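Home | Threads | Members | Archive | Log in
2 min read

Re: Cader junction, splitter island width
March 19, 2022

Gisela Alarcón wrote:
> The January count gives 478 vehicles on the north leg in the
> peak hour. Do we still need a signal there, or will a stop
> sign on the minor road do?

The count alone does not settle it. Of those 478, 37 were left turns across the Trenero road, and the longest queue was 14 vehicles. A stop sign handles the right turns without trouble. The left turns are where the delay builds up.

I would keep the stop sign, add a left-turn pocket, and count again once the Priltano detour is lifted. Run the model with 1,000 vehicles on the main road before fixing the pocket length.
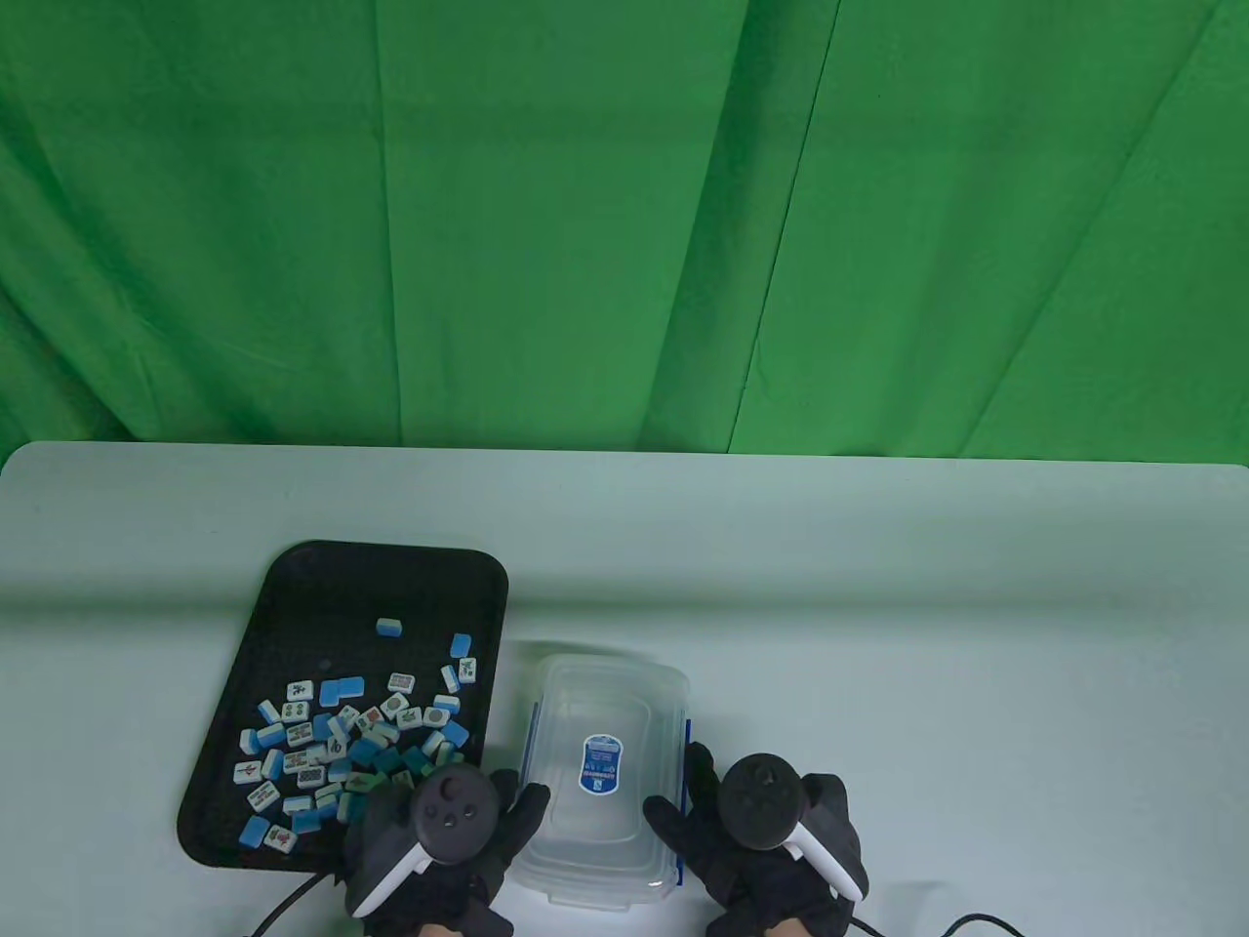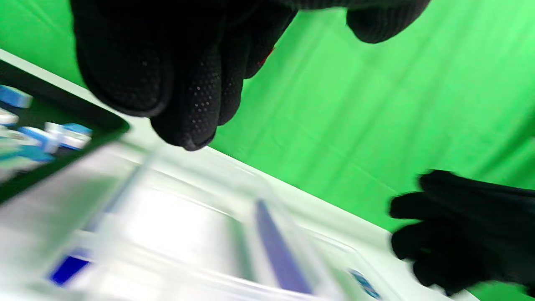 On sight distance, the hedge at the northeast corner has to be cut back whichever control is used. Please measure from the stop line, at driver eye height. The old drawing measures from the curb and gives too long a figure.

Comments (3)

kerbside: Did the count include trucks?

M.T.: Yes, trucks are in the 478, not listed separately.

kerbside: Then the pocket should be sized for at least one truck.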